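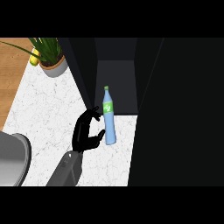
Wanpen Sukprasert wrote back after the first release that the old README gave the refill prices but never said whether the container deposit was counted in them, and that she had averaged the two kinds together for a month before noticing. The column notes below have been rewritten with that in mind.

Litdale Household Liquids Price List

Summary

A table of shelf prices for bottled household liquids sold in and near Litdale: dish soap, laundry liquid, vinegar, surface cleaner, cooking oil and bottled water. Each row is one product, in one size, at one shop, on one visit. The current version has 2000 rows.

Version date: 04/06/2025

Files

prices.csv -- the main table
shops.csv -- one row per shop, with a short code and the neighbourhood
changes.txt -- corrections since the first release
units.txt -- how odd package sizes were converted to millilitres

What a row contains

shop: short code, matches shops.csv
product_type: one of the six types listed in the summary
brand: as printed on the shelf tag, with spelling left alone
size_ml: package size in millilitres
price: the shelf price in dollars, before tax
deposit: container deposit in dollars, zero if none was charged
refill: yes or no
on_special: yes or no
colour: the colour of the liquid or the bottle, whichever the tag mentioned
notes: free text, mostly blank

The price column never includes the deposit. In the first release it did for two of the shops, and those rows have been fixed. If you downloaded the table before April, please get it again.

How the prices were collected

Prices were copied by hand from shelf tags and typed up the same evening. Where the tag and the till disagreed, the tag was kept and the till price went in the notes. Multi-packs were divided down to the single bottle, with the pack size noted.

Store brands are recorded like any other. Barbu and Steltell appear in most shops. Calum is sold at only one, the co-op on the harbour road, and its prices should not be taken as typical of the town.

Refills

Two shops run a refill counter where you bring your own bottle and pay by weight. Weights were converted to volume using the figures in units.txt. The conversion is fine for vinegar and surface cleaner. It is less reliable for laundry liquid, which varies in thickness from one drum to the next, and the error there can be up to 5 per cent.

Refill rows have a blank brand if the drum was unlabelled. They also have a deposit of zero, even at the shop that lends out jars, as the jar money is refunded at the counter and never shows on the receipt.

Known problems

Sizes over 2000 mL are thin. Most of the smaller shops don't stock them, and the larger ones keep them on a bottom shelf where the tags go missing.

The colour column is nearly useless. It was added to tell apart two dish soaps with the same name and size, and was then filled in whenever somebody remembered. It will probably be dropped.

Cooking oil was recorded under two spellings of canola for the first few visits. These have been merged in the main table but the old spelling still turns up in the notes.

Concentrates are not adjusted. A small bottle of concentrated laundry liquid looks very expensive per millilitre next to the regular kind. Filter on the notes column for "conc" if this matters to you.

Specials are marked only when the tag said so. A price that dropped quietly between visits is marked no.

What it can be used for

Comparing shops within Litdale, checking unit prices across package sizes, and classroom exercises. It has been used for a lesson on unit pricing at the library, where the vinegar rows worked best.

It should not be used to estimate inflation. The visits are too uneven, and the shops did not all join the list at the same time. It also says nothing about quality -- a cheap dish soap you need twice as much of is still listed as cheap.

Personal information

None. Shops are listed by code and neighbourhood. Receipts were not kept.

Corrections

Send the shop code, product type, brand and size, along with the value you think is right. A copy of the shelf tag text helps. Corrections are entered in changes.txt with the old value beside the new one, and the main table is rebuilt when there are enough of them to bother.

Licence

Free to copy, change and share, including for commercial use. Please credit the Litdale Household Liquids Price List and say which version you used.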